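Stellunley Companion Animal Network - Members' Mailing List
Subject: Re: Boarding of cats and small dogs over the summer - revised arrangements

Dear members,

The office has received a number of replies to the notice on summer boarding, and several of them raise the same points. The message quoted below was sent to the list by a member household in the Nijs district and is reproduced with permission, as it sets out those points clearly. Our answers follow it.

> To the list office,
>
> We have boarded two cats and a small terrier through the network for several years and have been pleased with the care they received. We have read the new arrangements twice and still have questions.
>
> First, the notice says that vaccination records must reach the office "in advance." It does not say how far in advance. Our veterinary practice closes for part of the summer, and last year it took more than two weeks to get a copy of the terrier's record.
>
> Second, we understand that the Rumonier house will no longer take cats and dogs in the same stay. Our animals have always lived together. The older cat does not eat well when she is separated from the dog, and we would like to know whether any exception can be made.
>
> Third, the deposit has gone up to $60 per animal. Is this returned if a booking is canceled because an animal is ill? The old form said that it was. The new form says nothing.
>
> Fourth, we normally send our own food. The notice mentions "approved food only." Approved by whom? The older cat has been on a kidney diet since January and cannot be switched to something else for a week and then switched back.
>
> Last, we would like to know whether the host may let the dog off the leash. We would prefer that this never be done, whatever the form says.
>
> We would be grateful for a reply to the whole list, as we believe that others are asking the same things.
>
> A member household, Nijs

The office thanks the household for its message. We will take the questions in the order in which they were asked.

Vaccination records. Records must be in the office ten days before the first night of the stay. The words "in advance" were carried over from an earlier form and should have been corrected. A copy sent by the practice, a clear scan of the booklet, or a printed record brought to the office in person will be accepted. If a practice is closed, members may send the most recent record they hold, together with the practice's telephone number, and the office will decide whether the booking can go ahead. Please do not send original booklets by mail. Two were lost last year and had to be replaced at the owners' expense.

Dogs must be current for rabies, distemper and parvovirus. Cats must be current for rabies and for the usual combined vaccine. Kennel cough vaccination is required for any dog staying at Rumonier and is recommended elsewhere. Where a veterinarian has advised against a vaccine on medical grounds, a signed letter will be considered, but the animal can then be placed only with a host that has no other boarders during the same dates.

Mixed stays. The Rumonier house will take dogs only from the start of the season. The building has one entrance and one main hallway, and the hosts there have told us that they cannot keep cats securely apart from visiting dogs at busy times. The rule will apply to all bookings at that address, including those from households whose animals are used to each other.

Members with a bonded cat and dog may ask for placement with a private host. There are fewer of these places, and they tend to fill early. The office will need a short written account of how the animals live at home: where each one sleeps, whether they are fed in the same room, and whether either has ever been boarded alone. In the case described above, we would suggest an application as soon as the dates are known. The request should be marked "paired stay" at the top of the form.

Deposits. The deposit is $60 per animal. It is returned in full if the booking is canceled because the animal is ill or injured and a note from a veterinary practice reaches the office within 14 days. It is also returned in full if the host withdraws. It is not returned if the owner's travel plans change less than a week before the stay. Cancellations made earlier than that will be refunded less a small handling charge, which is printed on the back of the form. The missing paragraph has been put back into the new version, and members who have already signed the shorter one do not need to sign again. The longer wording will be applied to them as well.

Food. Members may send their own food and are encouraged to do so. "Approved" was intended to mean approved by the owner, and we accept that the sentence could be read in another way. Please send enough for the whole stay and two extra days. Dry food should be in its original bag or in a closed container with a copy of the label attached. Prescription diets must be listed on the feeding sheet with the amount for each meal. Raw diets cannot be accepted at Rumonier, where there is no separate freezer, and can be accepted by private hosts only by agreement.

If an animal on a prescription diet refuses food for a full day, the host will telephone the owner first and the emergency contact second. Hosts have been told not to offer a different food without the owner's consent or a veterinarian's advice.

Leashes. No dog in the care of the network may be let off the leash outside a fully fenced yard. This has always been the rule, and no box on the form can change it. Owners who do not want their dog off the leash in a fenced yard either should write this under "Handling," and the host will follow it. Retractable leashes may not be used. Please send a fixed leash and a collar or harness that the dog cannot back out of, with a tag showing a telephone number that will be answered during the stay.

Three further matters were raised in other replies.

Some members asked about toys and scratching posts. Cats often settle better with an object from home, and hosts are glad to receive one. Items should be small enough to be carried by one person and should be marked with the owner's surname.

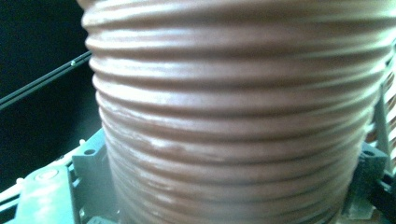 Anything with loose strings, bells that can be chewed off, or feathers held on by glue should stay at home. Bedding may be sent if it can be washed in an ordinary machine. The network cannot replace items that are damaged in use, and hosts are not expected to repair them.

Other members asked about medicines. Hosts may give tablets, liquids and ear or eye drops when written directions are supplied. Only four of our hosts are able to give injections, and animals that need insulin will be placed with one of those four or not at all. Medicines must arrive in the pharmacy's packaging - tablets in an unmarked bag will be refused at the door, and the stay cannot begin until the matter is settled.

Finally, there were questions about the microchip register. The list kept by the office now holds 964 animals, and we hope to pass 1000 before the end of the season. Of the entries checked this spring, 435 had a telephone number or street address that was out of date. A chip is of little use if the number behind it no longer rings. Members are asked to check their details with the chip company as well as with us, as the two records are separate and a change made in one does not carry over to the other.

The printed booking form, the feeding sheet and the paired stay request are available at the Stellunley office and at the Proritz reading room during its usual hours. Forms left at Proritz are collected twice a week, so please allow for this if your dates are close. The office telephone is staffed from 9 a.m. to 1 p.m. Outside those hours, a message may be left, with the animal's name and the dates of the stay. Hosts should not be contacted directly about new bookings.

Replies to this message go to the whole list. Members who wish to discuss an animal's health or a payment should write to the office address and not to the list.

With kind regards,
The Boarding Office
Stellunley Companion Animal Network

Last updated: June
Contact the list office | Copyright Stellunley Companion Animal Network | Back to top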